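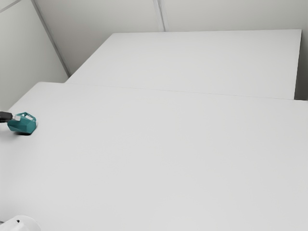
Hinerwood Seed Swap Records is a spreadsheet of what people brought to and took home from the swaps in Prestordale and Hedham. 2385 rows, one per packet. 796 variety names after cleanup, still too many, see below. Column "side" confuses everyone so: picture two plain white tables, one set behind the other, same as those. "front" = stuff people can help themselves to, "rear" = ask first (rare stuff, or only a few seeds in the packet). If side is blank it was a one-table swap.

What's in the folder

packets.csv - the main thing
names.csv - old name, cleaned name, who changed it
swaps.csv - 34 swaps, place and month only
notes.txt - Zoila's notes, unedited, worth reading before you email me

Columns in packets.csv

swap_id: matches swaps.csv
crop: bean, squash, tomato etc. Lower case. Mostly.
variety: as written on the packet
variety_clean: after names.csv
saved_year: year the seed was saved. Lots of blanks
amount: free text, sorry. "a handful", "half envelope", "plenty"
side: front / rear / blank
taken: y or n. n means it went back in the box for next time, so the same packet can show up again at a later swap. Not deduplicated

Known problems

Cherry tomatoes are a mess. People write "red cherry" for everything, left alone.
Runner beans and pole beans got mixed in the early Hedham sheets, Shaohua Zeng fixed the ones she could read.
Peppers: no heat info. Don't ask.
Squash crosses easily and most of these were open pollinated in back yards. The name tells you what the parent was called, not what you'll get.
2 swaps have no sheet at all, they're in swaps.csv with zero rows. Not an error.

Not in here: names of growers, adresses, anything about whether seed came up. We tried a germination column and hardly anyone reported back so it got dropped.

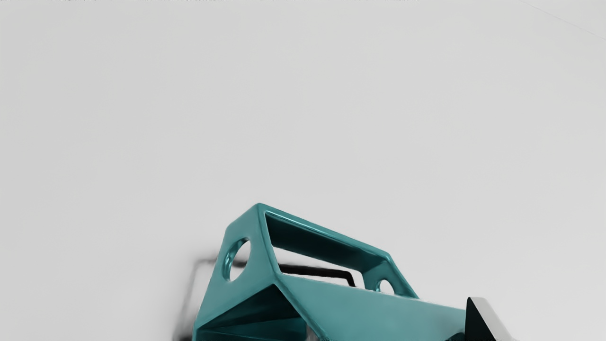

Prestordale, October

Update. Yulan Jiang went through the lettuce rows and merged the spelling variants, names.csv has all of it. Crop "greens" is gone, now split into kale, chard, mustard and other. If your script looks for "greens" it will break.

Also fixed: saved_year had a bunch of two digit years. All four digits now.

Still to do: the amount column. Zhuoran Feng has an idea for small/medium/large, send her opinions.

Use it for whatever you like, just say where you got it. Corrections to Tianyou Pan, give swap_id and the row, otherwise I can't find teh thing.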